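Jemstead 泡泡纱四件套,用了一个夏天来说说

先说结论,能买,别原价买。

六月入的,床单、被套加2个枕套。之前一直睡Tallora那套纯棉缎纹,滑是滑,一出汗就贴腿上,半夜三四点热醒,烦。同事Veronika说换泡泡纱试试,她家孩子都睡这个。下单前纠结了一礼拜,主要怕皱、怕起球、怕那个松紧边不够深,我家床垫偏厚。

手感
第一次下水前有点硬,像浆过。洗完好很多。布面一条一条鼓起来的,跟皮肤贴不实,所以凉快。不是冰丝那种假凉。冬天估计不行,到时侯再说。

颜色
选的浅粉格子那款,页面上看偏粉,收到发紫,粉紫蓝白混在一起,我妈说像老式睡衣。看久了还行。白天晚上差别挺大的,开暖光灯就粉,阴天就发蓝。介意色差的慎拍。

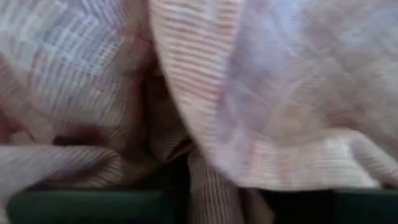
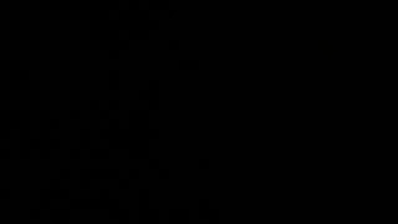

洗和晒
冷水轻柔,别跟牛仔裤一起,会勾丝。烘干我烘过一次,枕套缩了一点点,后来都阳台晾,风大的话两个钟头干透。不用熨,熨了反而没那个泡泡了,别手欠。掉色第一水有一点,后面没了。

缺点
1 被套拉链太短,塞被子塞到骂人
2 四个角没有绑带!!这个价位没绑带说不过去,被芯睡两晚就跑到脚底下
3 松紧边刚够,再厚一点的床垫就别想了
4 线头多,自己剪吧

客服
问绑带的事,客服让我自己缝。行吧。补了4根布条,花了一个周五晚上,现在被子老实了。退货倒是爽快,朋友Gergely买大了一号,当天就给换了。

值不值
不打折不值,打折可以。Skernix家那套我也摸过,更软,但薄得透光,不太敢买。怕热的、懒得熨的,选这个没毛病。讲究平整的还是买缎纹吧。

后续冬天再来追评,如果还记得的话。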